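4. What changed at the bench

I should say up front that I'm not a neutral observer. I spent two years as a line lead at Karaki, a contract kitchen that turns out boxed lunches for offices and clinics, before I ever wrote a word about automation. So when Karaki agreed to let us follow the arrival of two robot arms in its prep room, I already knew where the coffee was and who didn't like being watched. Ayman Semaan, my co-author on the interviews, knew neither, and I think the paper is better for it.

Section 3 covers the setup. In short, the Skemis cell handles small cookware and vegetables at a practice bench, and the Trulon cell does the same sort of handling on the live line, on trays. We logged 442 handling tasks over the study period, 236 of them at the practice bench. The rest happened with real lunches on the clock, and you can tell from the notes, which get shorter and a lot less polite.

4.1 The work before the work

What surprised me most was how much of the new job is getting things ready for the arm. Before the cells came in, a prep worker picked up a pan, lifted the lid, dropped in the corn, and moved on. Ask anyone on the floor to explain how they do it and they look at you like you've asked how they climb stairs. Now somebody has to decide where the pan sits, which way the handle points, and how far off the corn should be, and then has to do it over again with everything moved a little. The workers call this "dressing the bench." It isn't in any job description at Karaki, and at the time we left it still wasn't.

Figure 2 gives an idea of what a dressed bench looks like. It's a very plain layout with a lidded saucepan and a toy corn cob, and the crew would call it an easy one. The handle points away from the arm's side of the mat, and there's a good stretch of bare mat between the pan and the corn. Both choices came up again and again in our interviews. One worker told us she leaves "a hand and a half" of space around anything round, and she could not say where she'd picked that up. Ayman asked her to show him on the table, and it came out the same every time!

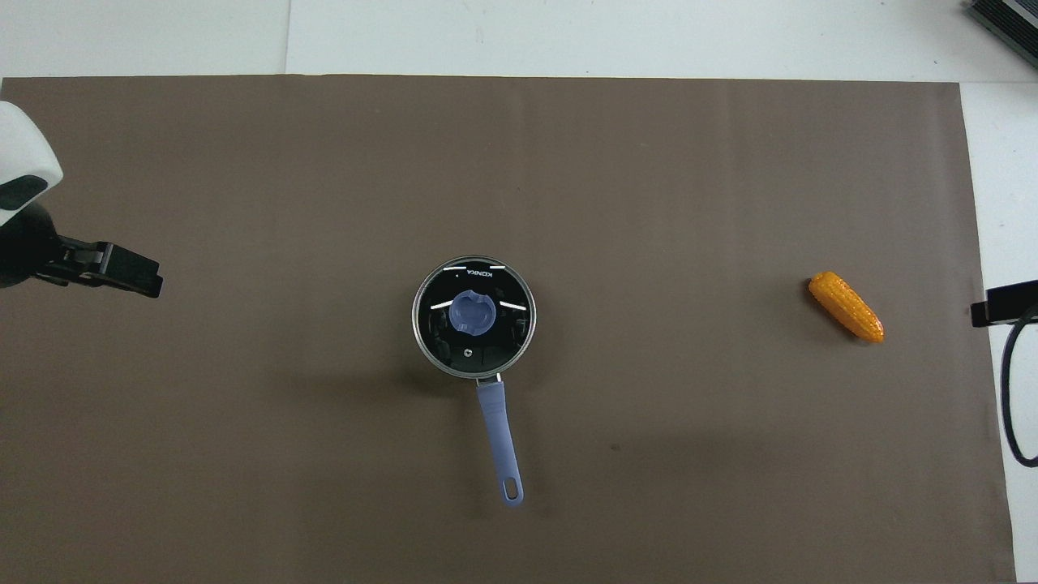 Figure 2. Practice bench with the gripper open, a covered saucepan (lavender-blue knob and handle), and a toy corn cob to the right of it.

4.2 Lids, knobs and the people who know about them

Lids were the big one. Glass lids in particular got talked about in nearly every interview, usually with a sigh. A person deals with a dark glass lid by feel and by habit - you go for the knob, you know it's there. The workers had to turn that habit into instructions, and they turned out to be very good at it. They had opinions about knob shapes that I had never heard anyone say out loud in my time on the line. A rounded knob with a flat top was fine with most of them. Thin metal loops were hated across the board.

Walid Tarawneh, who ran the day shift during the study, started keeping a notebook of which lids gave the arm trouble. Nothing official, just a spiral pad by the sink. By the end it ran to 20 pages, and the engineers from Nivora were borrowing it before their own site visits. I want to be careful here, as I like Walid and I'm inclined to make him the hero. But the notebook is a good case of something we saw in a lot of places: the knowledge was on the floor already, and the cell gave people a reason to write it down. Whether they should be paid for writing it down is another matter. Walid raised it twice with management while we were there and got a "let's see" both times.

4.3 Waiting, and standing around

The less cheerful finding is about time. On the old line you were busy or you were on break. With the cells there's a third state, and people disliked it. You've placed the items, the arm is moving, and you're standing there with your gloves on. Of the seven workers we interviewed more than once, all brought this up without being asked. Some felt lazy. Some felt watched (we were in fact watching them, so I take that one with a grain of salt). One used the waits to wipe down the next station and then found that this had quietly become expected of everyone.

I'd expected complaints about speed, or about losing jobs, and we did hear a few of those. But mostly people talked about rhythm. The prep room used to be loud in a friendly way, with folks calling out across the tables. Attention to the arm cut into that. Two workers swapped shifts so they could be on the hand-only line together, and when I asked why, one of them said the talk was better over there.

4.4 What we can't say

We only saw one kitchen. The practice bench is tidier than the live line will ever be, and the mix of tasks leans toward it, so anybody reading our numbers as a picture of daily production should slow down. We also have no data from nights, where the crew is smaller and, from what Walid says, a good deal more inventive. A follow-up visit was on the calendar for later in April and has been put off for now.

Last updated: 11 April 2020

Reader comments

prepcook_dee: The "hand and a half" thing is so real. I do it too and I've never worked near a robot in my life.

M.R.: Did you ask whether the bench dressing work got rotated? Where I am it always lands on the same two people, and they're the newest ones.

Reply from the author: We did ask. It was supposed to rotate weekly and mostly didn't. There's a bit more on that in section 5.

tallgus: Would love to see Walid's notebook as an appendix, if he's OK with it.

Contact the authors | Copyright 2020, all rights reserved | Back to top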